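Supper at Clorkgate: your questions

Last updated 23 Oct 2025

I get the same dozen emails over and over (which I love, keep writing!) so I finally typed up the answers. If yours isn't covered, use the form at the bottom of the bookings page and give me a day or two.

So what is this, a restaurant?

Nope, it's supper at my place. I cook one long Greek-ish meal, you come and eat it with people you may or may not know, and everybody goes home full. I've been feeding folks in Furnham one way or another since 2000, first at the church hall and then at home once I got tired of hauling pots up those steps.

Where are you?

1633 Clorkgate, on the side with the mailboxes. The green door is my neighbor's and she goes to bed early, so please don't ring it. Mine is the next one along.

How many people come?

Eight is a full night. I've done five and it was one of the best evenings we ever had – we ended up playing cards until the candles gave out.

What do you serve?

It changes with what looks good. There's always bread, always something with beans, and always too much dessert. In the colder months I lean on braises and lemony soups. There's usually seafood early on, and shrimp more often than not. I like them cooked fast with garlic and a squeeze of lemon, and I peel them for you, because I've seen what happens to my napkins when I don't. 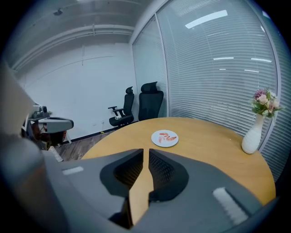 Shrimp on the round table.

Where does the fish come from?

Panagiotou, down by the old bus station. I've bought from them forever and they call me when the good stuff comes in. Shrimp are frozen more often than fresh this far from the water, and I'd much sooner have a good frozen one than a tired one that's been sitting on ice all week. Thaw them overnight in the fridge and pat them dry before they go anywhere near the pan. That's my whole secret.

I'm allergic to shellfish. Can I still come?

Please tell me when you book, and please don't wait until you're in the hallway with your coat half off! With notice I can plan a meal that leaves shellfish out for the whole group. It's one small kitchen though, and I can't promise there's never been a shrimp in that pan. If your allergy is a serious one I'd rather we talked on the phone first.

Vegetarian? Vegan?

Vegetarian is easy and I'm happy to do it any night. Vegan takes me more thought (I'm heavy-handed with the feta) but give me a week and you'll eat well.

Who else will I meet?

Despina Spanos makes the desserts and runs the booking list, so if you get an email with a lot of exclamation points, that one's from her. Achilleas Tsolakis pours the wine when he's in town. He will tell you about his olive trees. Just let him. 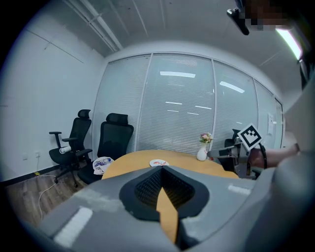 October at Clorkgate.

Can I bring wine?

Sure. There's a house red and a house white included, and if you've got something special at home bring it along and share it. No charge for opening it. Beer is fine too, only bring it cold since my fridge will be stuffed to the door.

What should I wear?

Whatever you'd wear to your aunt's. The kitchen warms everything up by the second course, so layers are smart. I've had people show up in a suit and people show up straight from the garden, and they sat next to each other and got along great.

Can I bring my kids?

Older kids who like sitting and talking, sure. For little ones I do a Sunday-lunch kind of thing a few times a year, shorter and noisier, and Despina sends those dates around separately. Ask her to put you on that list.

How do I get there from Vastby?

Take the county road all the way in and turn left after the feed store. Parking on the street is free in the evening. If you're coming by bus, check the last one back before you settle in, because dessert runs late and I've driven a few people home in my slippers. 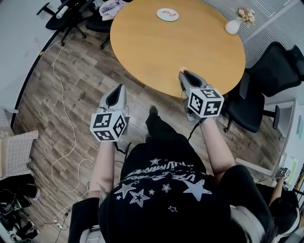

When do the November dates open?

The list goes out by email as soon as Despina and I have settled our calendars, and booking opens that same evening. Regulars don't get a head start. If a night fills up, ask for the waiting list – somebody always comes down with a cold.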